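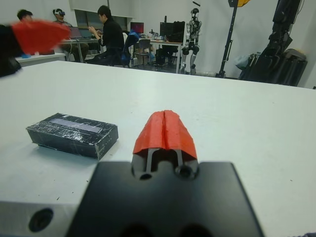

When does the Powell Street mending library open its doors? The first session is in November, and you can join the list from today.

19 May 2024
By Fletcher Hoani

Print this page | E-mail this page

I've been itching to write this one for months, so forgive me if it runs on a bit. Salix, our little sewing and mending club, is opening a proper lending library for clothes repair on Powell Street, and everybody in Dremmont is welcome to use it!

You'll be able to borrow sewing machines, darning looms, overlockers, cutting mats and all the fiddly bits that cost a fortune when you only need them once. A loan lasts 16 days (a fortnight always seemed a touch mean to me, you lose the first weekend just finding your trousers) and membership is £2 a month. Children join free with a grown-up.

We've been running out of my front room up to now, and my family has been very patient about the buttons. Then the old Nakavau fabric shop gave us its leftover stock when it closed, about 4,000 reels of thread in every colour you can think of and a few you wouldn't choose, and it was plain we needed shelves. The thread will be free to members. Please take the mustard.

Nam-gil Ha is going to run the Thursday evening classes. He spent years altering suits and he taught me to put in a zip without swearing, so I can vouch for him. "People bring me a coat and say sorry for the state of it," he told me. "I like the state of it. Bring me the worst one you've got." The first few classes will cover hems, zips and patching the knees of jeans, and after that we'll go by what people ask for.

We've raised £1,471 so far from cake stalls and one very long raffle, which pays for the shelving and the first lot of machine servicing. We'd still love more machines, especially older ones with the manual tucked in the case. If yours has been sulking in the loft, drop us a line and we'll come and fetch it. Odd bobbins, good scissors and pattern books are handy too, but we can't take wool, as the moths and I have a history.

To join, give a machine or put your name down for a class, call in at the Powell Street shop any Saturday morning and ask for Fletcher. Reporters are welcome as well, and so is anything they need taking up.

Print this page | E-mail this page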